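Clundeck toy library gets a longer lease and longer hours

Families in Clundeck can breathe a little easier this month. The toy library on Stunelham Road, which looked likely to lose its rooms at the end of June, will be staying right where it is, and it will be open later in the evening as well.

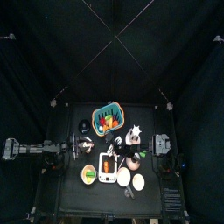 A teal basket with an orange rim at the back of the table.

The library began with 22 boxes of donated toys in the back of the old Lindemann shoe store, and plenty of people in town will remember squeezing past the shelves there on a rainy afternoon. It now has 676 items on its list and 163 member families — a good many of them grandparents, who like having something new in the house when the little ones come to stay.

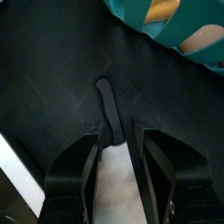 Under the new agreement with Utano, the company that owns the building, the rent will stay the same for the next three years. The front step is to be replaced with a ramp before the fall, and parents with strollers have been asking for that for as long as most of us can remember.

What members can borrow

Play food and pretend kitchen things are still the most popular loans, and there is often a waiting list for them around the holidays.

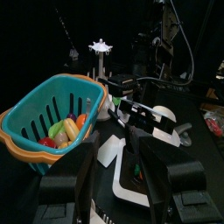 Joining and opening hours

A family membership costs $20 a year and covers up to four toys at a time, for three weeks. Evening opening will run until 7 p.m., and returns can be left at the side door before then.
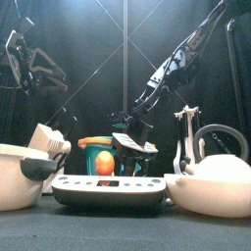

Puzzles are welcome as donations too, so long as all the pieces are there, and so are board games for older children — the shelf for ages eight and up is looking rather thin just now. Please wipe everything down before bringing it in.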